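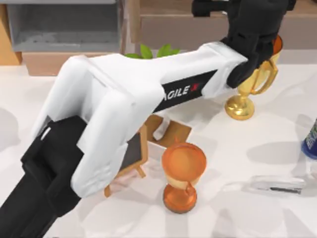
Okay, so my Tendstead label printing problem is back, and I'm opening a fresh ticket because the old one got closed on me in April. Short version: long item names lose their first few letters when the label prints, so a shelf tag that should say Blackberry Preserves comes out as "berry Preserves" and my customers think I've gotten lazy. White lettering on a black stripe is the style I use for the jam shelf, same look as the stripe with AGILE on it along the white arm, where the leftmost letters are partly hidden by the curve of the housing. Mine has no curve to blame! The tags are flat, the shelf is flat, and the letters are missing from the printed sheet before I ever cut anything.

Account name: Kanaan Pantry (shop owner is me, Randa Mahasneh)
Plan: the small shop one
Where it happens: Print > Shelf tags > Dark stripe
How often: every time, if the name is long enough

What I've got set up. The shop computer is an older desktop running the Wurkero print add-on, which your help page told me to install last year. I have 151 items in the catalog, and a bunch of them have two-part names with the maker in front. The short ones (Honey, Tahini, Dried Figs) print fine and always have. I print on plain card stock, one sheet at a time, because the tray is fussy.

What I already tried, so you don't have to ask:

Turned everything off and on. Nope.

Reinstalled Wurkero. It asked me to sign in again, forgot my default printer, and then printed the exact same bad tag. Thanks, Wurkero.

Switched from the dark stripe to the plain white tag. This one's interesting, because the full name prints! The letters are smaller and kind of ugly, but they're all there.

Changed the scale in the print window from 100 percent to 90. The whole sheet shrank and the letters were still gone.

Saved the sheet as a PDF and opened it on my phone. Letters missing there too, so I really don't think it's the printer.

Exported the catalog and looked at the names in a spreadsheet. All fine, full names, no weird spaces in front.

Update, same day, 2:15 pm

Rima Salameh from your support side wrote back (fast, thank you) and asked me to check the field called Name Width. I didn't even know there was one. It's under Layout, then the little gear, then Advanced. Mine was set to 200 and Tag Width was also set to 200. She said the stripe has a left margin of 40 that gets added on top, and the name gets pushed out from the right side when it doesn't fit, so the front of it falls off the left. I had to read that twice with a coffee, but okay, I follow.

She had me change Name Width to 160 and leave Tag Width alone. Printed Blackberry Preserves and got the whole thing! Then I printed the rest of the preserves and they were good, except for "Kanaan House Pomegranate Molasses, Large," which now wraps onto a second line and sits on top of the price.

Update, 4:40 pm

Got around the molasses one by shortening the name to "Pomegranate Molasses, Lg." I'd still like the long version to work someday. My mom named that product and she notices.

One more thing I found while poking at it. If I close the layout window with the X instead of hitting Save and then Done, Name Width goes back to 200 the next time I open it. So if anybody else lands on this ticket and swears the fix didn't take, check that first. I did it twice before I caught on.

Also, whatever the Wumement import did when I moved my old catalog over, I suspect that's where the 200 came from. Every layout that came across in the import has it, and the one layout I built from scratch doesn't. Rima says she's passing that along to the people who look after imports.

Still open from my end:
- Long names wrapping over the price on the dark stripe
- Closing with the X throws away the change with no warning
- Can I fix Name Width on all my imported layouts at once, or do I go in one by one?

Please don't close this one until I hear back about that last question. I'm reprinting the spice shelf tonight and leaving the rest alone for now.

Randa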